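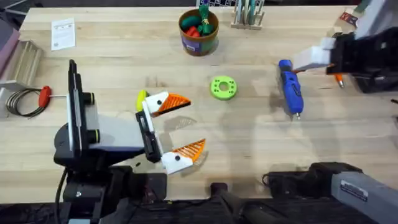

Two robot arms over a butcher-block table.

The Transfer
a story by Selma Đorđević

Lejla Kolev took over the night queue in June. The company was called Vidmar, and it answered support tickets for other companies, mostly ones that sold payroll software. She had a headset she never used and a chair that had been Yasir's.

Yasir Abbasi had gone to days. He left her a page of notes. Most of it was passwords. At the bottom he had written, "Ticket 800, don't close it."

She looked it up her first night. It had been opened by a customer named Murakami, first name Yoshinori, at a firm called Pemovwood. The subject line said Cannot log in. The first reply was the standard one, with the link to the reset page. Murakami wrote back that the reset page worked fine and thank you. Then he wrote that it was raining where he was.

Someone had answered that it was raining here too.

It went on from there. She read until her coffee was cold. Four agents had worked the ticket over the years, and each one had signed with the same line the system put under everything: Was this answer helpful? Murakami had clicked Yes every time.

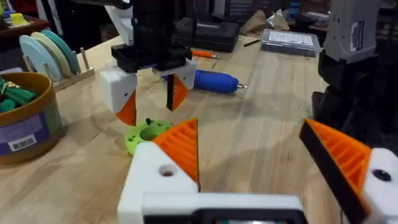 Ribbed orange finger pads, with the second gripper hanging behind.

"What's he want?" she asked Yasir when they overlapped at the shift change.

"He wants to know if the ticket's still open."

"And you tell him it is."

"It is open," Yasir said. He was putting on his coat. "Answer him by 24 hours or it goes red and Dušan sees it."

Dušan Nedeljković was the supervisor. He sorted the board by age every morning and had somehow never scrolled to the bottom. Lejla answered that night. She wrote that she was new. Murakami wrote back and asked what the last agent had been like, the one before Yasir, because she had stopped in the middle of telling him about a house.

Lejla didn't know. She searched the old replies and found the part about the house. It had a bad roof and the woman's brother was supposed to come and look at it. The brother had not come by the last message.
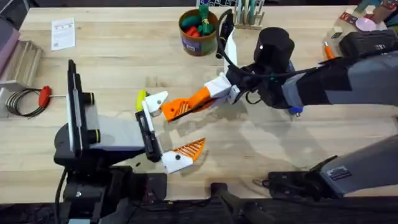 Page last changed 10/19/23

In the fall Vidmar moved everything to a new system called Risska. Dušan sent a memo. Tickets with no open problem would be left behind, and agents had until midnight to close theirs out or write a reason to keep them.

There were almost 2,000 on the list. Lejla closed duplicates until ten. Then she opened Murakami's and sat with the reason box. It took 16 words at most. She typed "Customer awaiting information" and deleted it.

She wrote to him first. She said the system was changing and asked if he still had trouble logging in.

The answer came in a few minutes. He said he had left Pemovwood a long time ago. His account there was gone, so he supposed that he could not log in, no.

Lejla put that in the box. Customer cannot log in. She set the priority to Normal and pressed Transfer, and went to the kitchen to see if there was any coffee left.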